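**A Town Rink and Its Calendar: Liliana Costa on Public Skating in Fidutstead**

21 January 2019

The Fidutstead ice rink opens at six in the morning, and by half past the hour the first adult learners are usually on the ice. Liliana Costa has directed the rink's skating program since the town took over the building from Skasport. She agreed to speak with the Bulletin about admissions, hours, and the long debate over the summer closing.

Under the present schedule, public sessions are limited to 200 skaters. Costa considers the limit a sound one. "Before that we admitted whoever was in line," she said. "Beginners stayed at the boards and went home early."
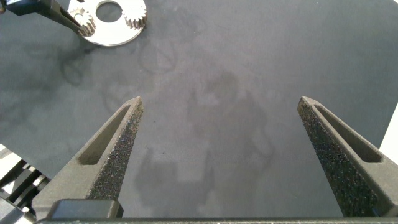

The adult course, which meets before work, has grown to 80 members. Many of them had never skated before enrolling. Costa teaches the first month herself and spends most of it on falling and getting up. "People want to learn to stop," she said. "I ask them to be patient – stopping comes in the third week."

The question of August remains open. The rink has always closed for that month, and the hockey families would like it to stay open.

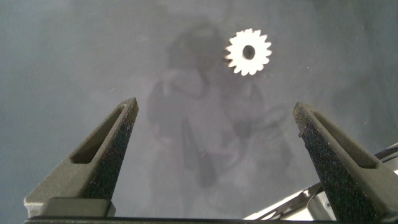 Erdős, who has skated in the morning group for several winters, said that a shorter closing would satisfy most regulars, provided the early hours were kept. Costa does not rule it out. "I would need staff I do not have," she said. "The request is a fair one, and I have passed it on to the town."

She is firmer on prices. A season pass remains at 90 dollars, and almost 900 were sold last year. Children's skate rental is included.
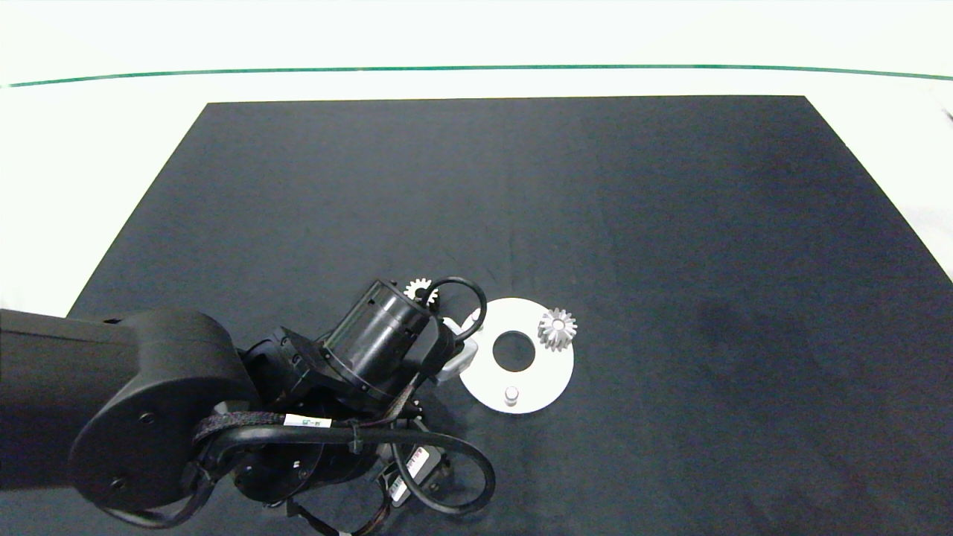
Vol. 12, No. 1

Asked about the Wuler Street entrance, Costa said that it would reopen once the new steps had been approved. Until then, visitors should use the parking lot door.
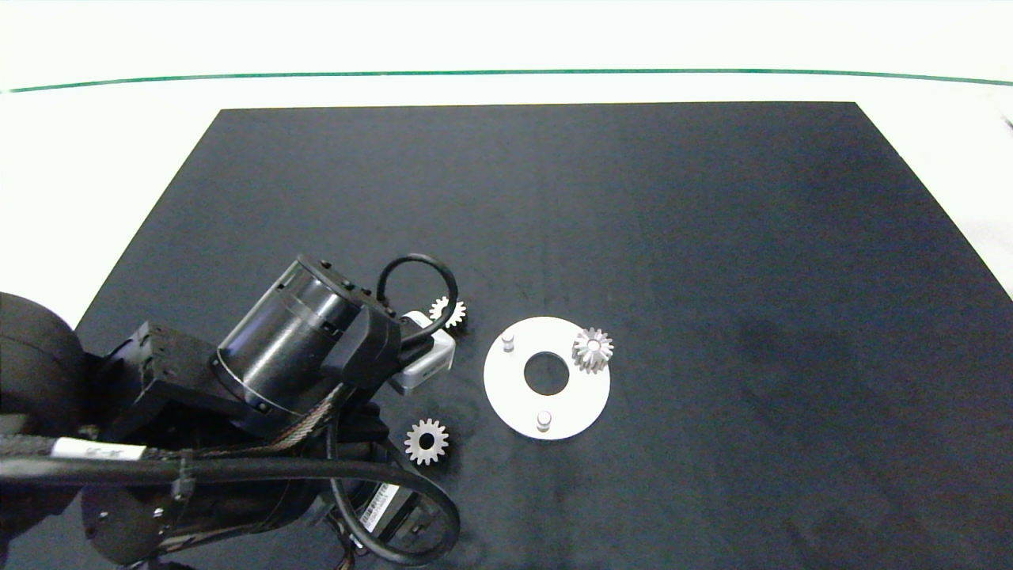
Costa also hopes to bring back the Thursday evening session for older skaters, with slower music and the center of the ice kept clear for dancing. "They ask me about it in the grocery store," she said. Registration for the spring courses is held at the front desk during public hours.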